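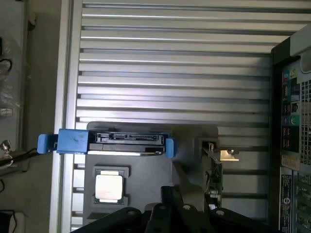 How often should an old headstone be checked for movement?
Once a year for anything upright, and again after a long wet spell, when the ground under the footing can shift.

Ditunthorpe Cemetery, old section, April walk-round

I did this one with Faustine Pruvost, who is far more patient with lichen than I am (I just want to scrape it, and I'm not allowed!). We started at the Lougher Road gate and worked uphill.

Uprights, hand test: Done. Most are solid as anything. Hervieu family stone, row 2, rocks when you lean on it. Taped off, and I've rung Dorian Hervieu, who was lovely about it and wants to be there when it's reset.

Stones over 1000 mm: Done. Plot 678 has a lean toward the path. Hanus the mason to look at it before anyone gets the mower near.

Kerbing and ledgers: Part done. Cracked kerb at the Tirkela grave, sharp corner at shin height. I found it with my shin.

Sunken graves: Two need topping up with soil. Please don't use the sandy stuff from last year, it washed straight down the hill and into the drain.

Paths and steps: OK, though the bottom step is slimy and wants a good scrub.

Handrail: Loose at the top bracket. I've tightened it but the screw hole is flogged out, so it needs a bigger screw.

Trees: Dead limb on the big gum over the children's section. Get the arborist in, and keep the ute out from under it until then.

Vases and glass: Picked up a bucketful of broken jars. Gloves, everybody!

Still to do: the 90 lawn plaques on the far side. Faustine's bringing the kneeling pads.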